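Robot Cells in Practice – Handout 8
Good practice around a picking cell
Notes by Kadri Rimkutė. Corrections from Marjan Bahrami are included.
Last changed 2018-06-10

Please read this before the Kirkberg session. I will not repeat it there, we go straight to the cell.

1. Which papers apply

For the robot itself we read ISO 10218-1, and for the robot built into a cell, ISO 10218-2. The technical specification ISO/TS 15066 is about people working near the robot in collaborative mode. Many students think that a robot which is "made for people" needs no risk assessment. This is wrong. The assessment covers the whole application: arm, gripper, part, table, program. A soft arm with a knife in the gripper is still a knife.

2. Before you enter

Tell the person at the pendant your name and what you will do. Take the enabling device with you if you must move the arm from inside. In manual reduced speed the limit at the tool is 250 mm/s, and our own rule at Lorside is lower, 2 people maximum inside the line and one of them always watching. Long hair is tied, lanyards come off. I take my own lanyard off too, so please remind me if I forget.

Protective stop and emergency stop have different purposes. The emergency stop is not a pause button. In December one group used it to end every cycle, and we spent a morning looking for a fault in the brakes.

3. Fixing things to the table

Everything the arm can touch must be fixed, or must be light enough that it does no harm when pushed. A bin that slides some millimetres will spoil the taught positions, and then the gripper goes into a wall. Clamp bins to each other or to the table, and put the handles where the arm has no reason to travel. If a clamp is moved, the path is checked again at low speed, also when the program did not change.

Tape is good for marking a corner. It does not count as fixing.

4. Cables and hoses on the arm

The hose package needs a free loop near the wrist, long enough for the last joint to turn and short enough not to catch the rim of the bin. Run every new path once in single step and look only at the hose, not at the tool. Check the ties at the start of each day. Cables on the floor go behind the table.

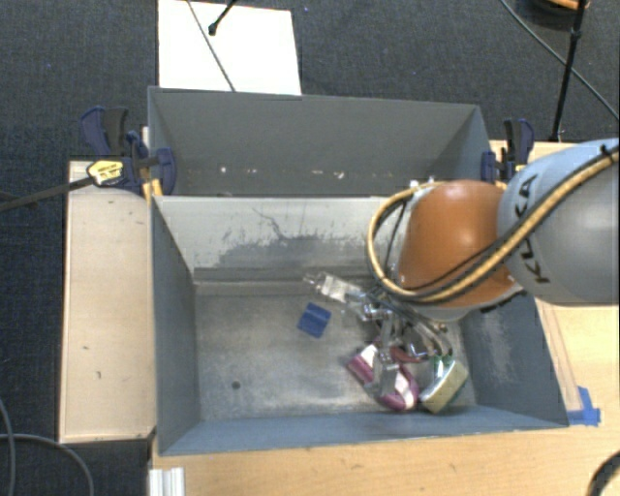 Reach into the front bin. The hose loops beside the orange joint while the fingers are down among the objects.

5. Checks and records

The Omham sheet is filled in by hand, in pen. Write:
– who assessed the cell and when
– gripper type and any change to the fingers
– payload entered in the controller
– result of the stop test
– what was not tested

The last line is the one I read first. The Pramanik group left it blank in their report and had to do the sheet again.

6. For next time

Read the section on hazard identification in ISO 12100 and bring one hazard from your own cell, with the measure you would choose. Keep it under 300 words.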